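Small things, big white room

1 August 2021

So the move is done, or at least the part where everything we own is on the right side of town. The new place is in the old Adon building, up the hill from Condov station, and if you've been reading for a while you know I've been mooning over it since spring. White walls, so much light, and a ceiling high enough that I still catch myself looking up with my mouth open like a tourist in a cathedral.

The trouble with a big white room is that it shows you every single thing you own. In the old place (584 square feet, brown carpet, one window that faced a wall) I could set a thing down and it simply sank into the general murk. I lived for years with a drawer of dead pens and didn't feel a thing. Now I put one little tub on the table and it looks like I'm making a statement!

I packed 46 boxes. I labeled 12 of them. Of those, a good half said "misc," and one said "misc (good)," so past me was clearly having a rough evening. I've been opening them in whatever order I trip over them, and the small stuff is what's slowing me down. Furniture is easy, you push it against a wall and argue about it later. It's the bits and pieces that eat the whole day: lidded containers, soft squashy things, lengths of tubing, cables that belong to something. 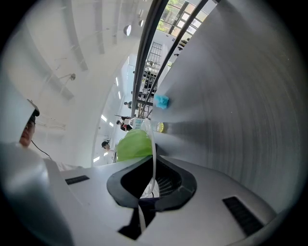

High ceiling, white everywhere, and a bit of lime green for company.

I had planned to be very grown up about color this time. Everything calm, everything pale, maybe a gray if I was feeling wild. Then the lime green crept in and I'm completely charmed by it. It's the kind of green that would have been shouting at me against the old carpet, and with all that white it's just cheerful. I've also got a soft spot for pale blue, which I blame on my grandmother's kitchen. She had pale blue everything, down to the soap dish.

What I still don't have is anywhere to put it all. I went to Kuipers for shelves and came home with two hooks and a doormat. The Zulov units I wanted are on back order until the end of August, and they want 2000 for the tall set, so I stood there in the aisle doing sums and then went and had a pretzel. There's a shorter set that costs a lot less, but with a ceiling like this it seems a shame to stop at shoulder height. Does anybody have the Zulov ones? Do they wobble? I need to know before I do something silly.

In the meantime my system is piles. One for things I use every day, one for things with lids, one for things that have lost their lids (I keep hoping the last two will introduce themselves). Cables get their own heap by the door. Anything I can't name goes on the windowsill for a week, and if I haven't reached for it by then it's out.

Box "misc (good)" is next, by the way. I gave it a shake and it rattles. I'll put up a proper post on the kitchen end once I've found the kettle, which I'm fairly sure I packed with the bath towels.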